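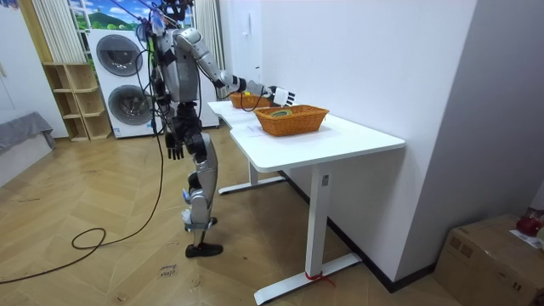 The white standing desk with the two orange baskets on top.

Sorting room at Skedville: progress report for November

We've had a really good month, and I'm so pleased to be able to write that down! When the Pleketti fund agreed to back us, the sorting room was a place where things got put down and then lost. It now has a working surface, a proper order to it and a growing pile of finished kits.

The desk

The white standing desk is in and we love it. The top is long enough for two people to work side by side, and the curved cutout in the near edge means you can get right up to the baskets without leaning (a big help for anyone with a sore back). We set it up on a Saturday and left the height where it was, as it suited most of us straight away. The wooden floor has stayed as it was too, which saved us the cost of the mats in the first budget.

The baskets

Cathal Mac Mathúna suggested woven baskets in place of the plastic tubs we'd pencilled in, and he was right. The larger one, with the flared sides, takes tape and anything else round that likes to roll away. The other one is for small odds and ends. Both lift off in a moment when we need the whole desktop for folding and packing. I'd like two colours eventually, so that items still to be checked don't get mixed up with the ones that are ready, but orange is very cheerful on a grey morning.

Kits packed

We have packed 160 craft kits so far, and 54 of those have gone to the Carkier after-school club. They've already asked for more! The rest are shelved and labelled in the store next door, waiting for the Agbayani van to be back on the road.

Still to do

The labels for the store shelves need redoing in larger print. We're also low on scissors, and the supplier has put the delivery back twice, so I've started asking elsewhere. Spending is within budget and the receipts are in the shared folder, apart from the one for the baskets, which Cathal is bringing in.

Next month we'll start on the winter kits, with the paper stars first.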